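Boltard Interlocking Foam Floor Tiles

Product code 2580
Sold by Irkero Flooring and Play

Soft foam tiles that push together at the edges to make a mat of any size. Used at home in playrooms and spare bedrooms, and by nurseries, workshops and halls that want a softer floor without laying anything permanent. The tiles lift up again when the room is needed for something else.

Choose a colour from the list, then enter the number of tiles. Edge strips are sold separately.

Colours in stock
Light blue
Dark red
Black
Beige

Green and lilac have been discontinued. We have a few single tiles left in both colours and can sell them as spares if you are trying to finish an older floor. Please ring before ordering these, as the website does not show them.

About the tiles

Each tile has teeth cut along all four sides. Every side fits every other side, so there is no left or right and you can turn a tile whichever way you like. All colours are cut to the same pattern and can be mixed in one floor. Most customers pick one main colour and use a second for a border or a walkway. Light blue with a dark red edge is ordered a good deal, and so is plain beige.

The upper face has a fine texture and the underside is smoother. Lay them textured side up. A seam between two tiles of the same colour shows as a thin line, which is fainter on the paler colours and hardly noticeable on black. 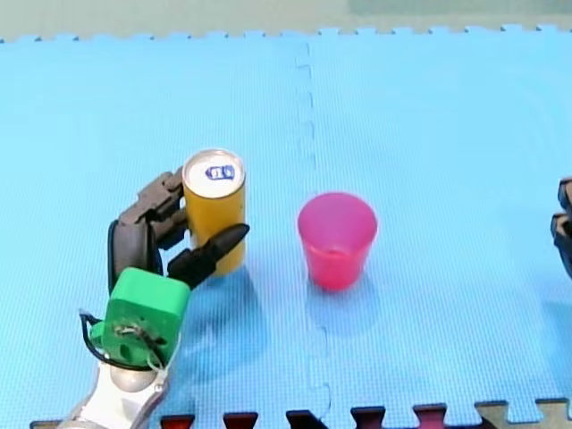
Small things such as cups, tins and building blocks will stand up on the tiles without trouble, provided the floor beneath is level. Heavy furniture is different. Table legs and bed legs will leave dents, and the dents may not come out. If you have to stand something heavy on the mat, put a flat board under it first, or leave those tiles out and fit the mat up to the furniture.

Laying the floor

Sweep the floor and let it dry if it has been washed. Take the tiles out of the bag and lay them flat in the room overnight, as they can arrive with a slight curve from packing.

Start in the corner you see first when you come in. Put down two tiles, line up the teeth and press along the join with the heel of your hand. Work along one wall, then come back for the second row. Don't stamp on the joins. If one won't close, lift both tiles and try again.

Tiles can be trimmed with a sharp knife and a metal rule. Cut on a board, from the textured side, in two or three light strokes. Leave a small gap at the skirting board. A floor fitted tight to all four walls can lift in the middle in warm weather.

The outside teeth can be left as they are or covered with edge strips. We recommend strips across a doorway, where people are likely to catch a toe.

Cleaning

Vacuum with the brush head. Wipe spills with a cloth and washing-up liquid in warm water. Do not use bleach, white spirit or a steam cleaner. For crumbs in the seams, lift the tile and shake it outside. Paler colours show marks from dark-soled shoes, and a damp sponge will shift most of these.

Keep the tiles away from heaters and out of strong sun. Light blue fades first.

Not suitable for

Outdoor use
Bathrooms and wet rooms
Underneath wheeled chairs
Floors with underfloor heating

Ordering and delivery

Loose tiles are sold in any number from two upwards. Orders of 200 tiles or more go out on a pallet and need someone at the address to sign for them. Smaller orders come by ordinary courier in clear bags.

Colours can vary slightly between batches, so please order enough for the whole room at once. Unused tiles can be returned if they have not been cut.

For schools and halls, send a rough plan of the room with the measurements marked and Afia Addo in our trade office will work out the tiles and strips for you. For spares and odd colours, ask for Ewan Merrick on extension 81.

Also in this range
Boltard edge strip, straight
Boltard corner piece
Shakya storage bag for foam tiles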